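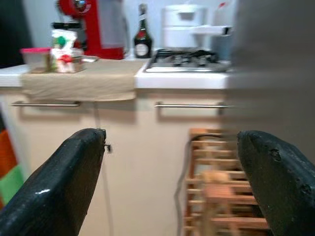 Fingers, Part Two: Two Grippers, One Kitchen

When I wrote in February that I'd have a gripper comparison ready "soon," I had a workbench, a lab and a parking space. Now I have a kitchen and an arm on a rolling base. So the comparison is finally here, and it got done between lunch and dinner on a lot of different days.

Quick recap for anyone new. Garndale asked us to pick one gripper for the home arm project, and we had it narrowed to two. The first is the Vernetti, with plain black parallel-style fingers that we've been beating up for most of a year. The second is the Palacios, which is softer and rounder and has a bit of give at the tips. Both bolt onto the same wrist plate, both run off the same Prerkent controller, and both leave room for the little wrist camera, so swapping them is mostly a matter of four screws and not dropping the screws.

The Vernetti went first because it was already on. I'll be upfront, I like it more than I should. The fingers on mine don't match anymore – one is still glossy enough to catch the light and the other is chipped and pitted along its upper edge, and I wanted to know if that mattered. Wakana Takeda was sure it would. Her theory was that the rough side would grab better than the smooth side and that things would twist as the hand closed. We had a small bet going on this (a coffee, payable whenever anybody can get a coffee together again).

For thin stuff she was right! Dish towels and other cloth rotated a little toward the rough finger almost every time. For anything with a hard side, like a jar or a food tub, I couldn't see a difference. I'm calling it half a coffee.

Handles were the part I cared about most. My lower cabinets have long stainless bar handles, and the arm has to come in low, open the hand, slide one finger behind the bar and pull. The Vernetti fingers are blunt but they're slim, and they fit behind the bar with room to spare. The trouble is seeing it. Shiny metal is hard on a small camera, and each bar throws a faint shadow on the cream door underneath. Our detector kept finding the shadow and reporting it as a second handle, very confident about it too. Macario Ponce fixed this from his end by masking anything with no depth to it, and after that the approaches got a lot less dramatic.

Then there's blur. If you move the wrist at the speed you'd like to move it, the wrist camera gives you soup. The counter goes soft and the labels on food packages are unreadable, so forget about asking the thing to find a package by its name. I slowed the scan way down and added a short stop before each picture, and that helped a lot. It also made the whole routine feel like watching somebody back a trailer into a driveway. Maricel Lagman asked if it could be left that slow for the demo, and I said yes, and then I said we should maybe bring snacks.

Swapping to the Palacios took me longer than four screws should take anyone. The finger cable wants to exit on the other side, and with our camera bracket in the way there's exactly one path it likes. Write this down if you have one: route the cable first, then the bracket, then the fingers. I did it in every other order.

Once it was on, though, wow, it's gentle. Soft food containers that the Vernetti would dent came up without a mark. Bottles were good too, as long as I went for the body and left the neck alone. The rounded tips tend to roll off a narrow neck, and I gave up on that after a few tries over a folded blanket. Cloth was a draw. The soft tips held it better but had a harder time picking up just the one edge, and twice I got a whole towel when I only wanted a corner.

On the bar handles the Palacios was a letdown. The tips are fat, so there isn't much clearance behind the bar, and if the approach is off by even a little the finger bumps the door. It never hurt anything. It just pushed politely and stopped, and then I'd go back and start again. Tianyou Jiang thinks a thinner fingertip would fix it and has already drawn one up. I have no doubt it'll work, but I can only compare what I have in the house.

We logged 495 grasp attempts across both grippers, and Maricruz Arriaga has been going through the logs so that I'm not the one grading my own homework. I'd rather wait for her numbers than give you mine. My gut says the Palacios wins on food and the Vernetti wins on the kitchen itself, meaning doors and handles and anything bolted down.

A word on the controller, as a couple of you wrote in to ask. The Prerkent box has been fine with both. Force limits carry over when you switch tools, which sounds great until you remember that the soft fingers need a very different limit. Save 2 profiles and name them something obvious. Mine were called "new" and "new2" for a week, and I paid for it with a squashed carton of crackers.

Loose cables are my other piece of advice. In the lab everything is tied down. At home there's always a cord hanging off something, and a thin pale one against a pale cabinet is just about invisible to our detector. I now do a lap of the kitchen before every run and move what I can, and I keep the stop button in my hand while the arm's down low.

So which one are we getting? For now the Vernetti stays on the arm, with a fresh pair of fingers on order, and the Palacios goes over to Tianyou so he can try his skinny tips on it. If they fit behind my handles I'll probably change my mind, and I'll say so in these pages. If you've run either one in your own place, please write in, especially if your handles are knobs. I don't have any knobs to test on and I'm very curious.

2 comments · 2 shares

Posted 2020-05-25 | Contact the newsletter team | © 2020 All rights reserved | Back to top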